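Rurnby wraps up, one cloth at a time

Rurnby has found a use for the odd bits of fabric that live at the back of everyone's airing cupboard. The Drolline swap, run by Ghizlane Erraji from her front room, asks people to send a small household object to a stranger, wrapped in cloth and nothing else. Tape is forbidden. String is frowned upon.

It began in August with 20 parcels and a good deal of muttering about postage. By January 2021 the tally had reached 383, of which only 4 have gone missing, a record Erraji puts down to luck and very clear handwriting on the outer bags.

"People agonise over the present and then grab any old tea towel," she said. "I'd much sooner they did it the other way round."

A green-and-white pattern, twisted round something small and tan, is among the tidier efforts. Others have arrived looking more like a bandaged thumb.
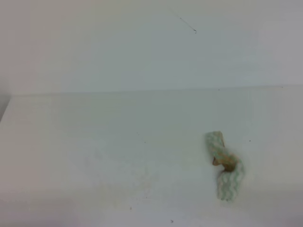 How to join

Names go on the list at Kabbaj, the haberdasher's in Provora Lane, or through the letterbox at number 151 if the shop is shut. The object should fit in one hand and must not be edible, after an episode with a pear. Cloths are meant to be passed on with the next parcel, though Erraji admits that the nicer ones have a habit of staying put.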